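We use cookies to remember your visit. Accept | Manage settings

A morning at the Pedeck open day, Rullcombe
March 21, 2025

I had been meaning to get over to Rullcombe ever since December, when a leaflet about the Pedeck open day came through our door, and I'm so glad I finally made the trip (two buses and a rather steep hill, but never mind!). Pedeck teach robot arms to tidy up, and they do it by gathering examples, one after another, for the arm to learn from. 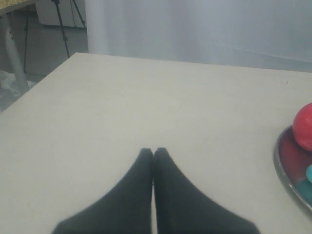
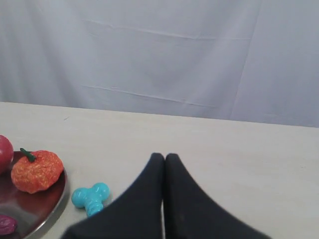

The gripper's two black fingers at the white table, with the round tray to the right in the first picture and to the left in the second.

The project is called Zapata, and the arm we watched goes by Burner, a name I forgot to ask about. Somebody guides it through the job by hand while the movements and the wrist camera pictures are saved together -- one go at the job makes one example. They want 1000 before they start the next round of training, and they had almost 19 from that morning when our group came in. Slow going, I thought, but everyone seemed very cheerful about it.

What I liked best was how homely it all was. The pumpkin in the second picture is a toy, orange and speckled with a little green stem, and I would happily have it on my own windowsill. The turquoise toy on the table beside the plate was my other favourite.

I was allowed a turn at guiding and was dreadful -- far too quick, and then far too careful. Clumsy goes are marked and put to one side, so mine won't be teaching Burner any bad habits. There was tea afterwards in the front office, and I caught the number 17 bus home with a minute to spare.

2 comments | 19 shares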